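Trallen, evening

We arrived after 11 hours on the train, and I am too tired to sleep, so I write. My plan was to have only soup and bread. Then I saw that Ellari was still open, and I forgot my plan.
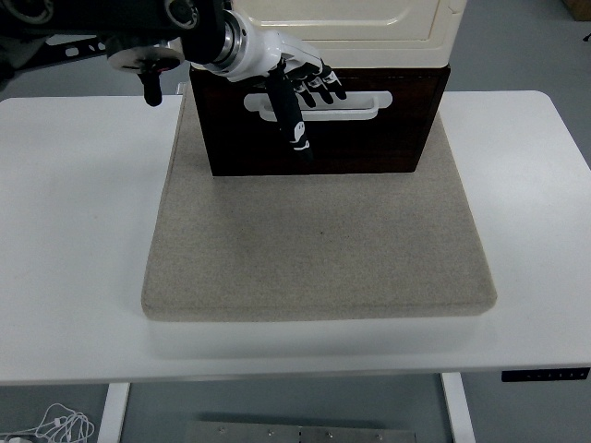
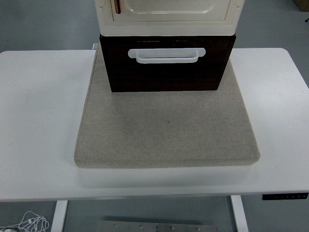
The white table with the thick felt pad, both pictures.

Ellari is a small restaurant on the street behind the market hall. I had read of it in a food magazine in May, and I kept the page in my coat since then. They serve one menu in the evening and it costs 40, without wine. For us this is a lot of money, but we had saved for this trip, and my husband said that we should not become careful on the first night.

The first plate was smoked trout with pickled cucumber and a cream of horseradish. It was sharp, and my eyes had tears, but I finished it before he had even tasted his. Then came a barley dish with mushrooms, cooked very slowly in the way of a risotto. I liked this one the most. The barley was still a little hard inside, and on top there was a cheese which I did not know. I asked the waiter for its name and he wrote it on my receipt — now I cannot read his handwriting.

The lamb was less good. The meat was soft, but the sauce was too sweet for me, and there was too much of it. My husband disagrees with me strongly. He ate his portion and also half of mine, so maybe I should not complain.

For dessert we shared a pear cake with walnut ice cream. We ordered 2 coffees, and they were weak.

I want to remember the bread also. It was dark, with caraway, and the butter had big grains of salt. The waiter told us they buy it from Watkins, the bakery near the bridge, which opens at six. I will not get up at six, but perhaps at eight there is still some left.

Tomorrow we take the bus to Skernmont for lunch. I must call in the morning to ask if they have a table by the window, and I must practice what I will say, because on the telephone my words always come in the wrong order. Also I need to buy stomach tablets.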